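Notes from the Gristetov Sports Newsletter, June 2023

ERNIRNESS HANGS ON, SOMEHOW

Softball people will tell you that a 2-run lead in the seventh is plenty. Ernirness had one in the district final against Kruger and spent the next half hour proving how small it is. Two walks, a bunt that died on the chalk, and a fly ball that the left fielder caught while sitting down. Final score 4-3, and Ernirness has its first district title after 18 seasons of trying.

The paid gate was 1,818, a record for the park at Fosesine, which has bleachers for a good many fewer. The overflow stood along the right field fence and offered the umpires free advice on the strike zone. The umpires declined it.

Kruger will have a long summer to think about the fifth inning, when it loaded the bases with no outs and came away with a sunburn. The Kruger bats had been hot since March, and most of that lineup is back next year, so nobody in Ernirness should get too comfortable. The starter threw 90 pitches in the heat and looked ready to throw more, though the coaching staff had other ideas and the bullpen gate was already open.

A word on the field. The infield at Fosesine played fast and true, and the new dirt around second base is a big improvement on the old dirt, which was mostly gravel with ambitions. The scoreboard still shows every 8 as a 3 — regulars have learned to do the math.
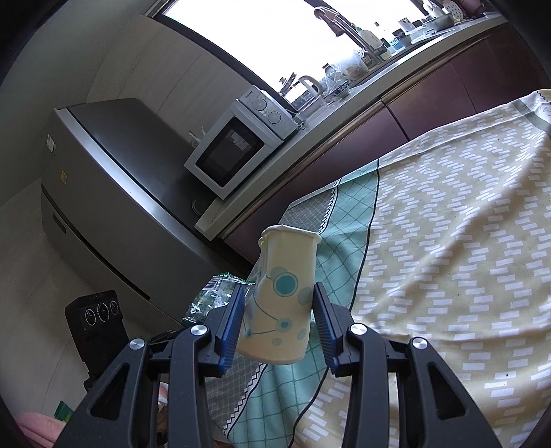

SUMMER LEAGUE SIGN-UPS

Slow-pitch registration is open at the Gristetov rec office until the divisions fill. Teams that played last year keep their spot if the fee and roster come in together. Rosters written on napkins were accepted last season and will not be accepted this season. Games are at Fosesine, with the early slot going to whichever teams ask first. Bring your own bats, and please take them home again.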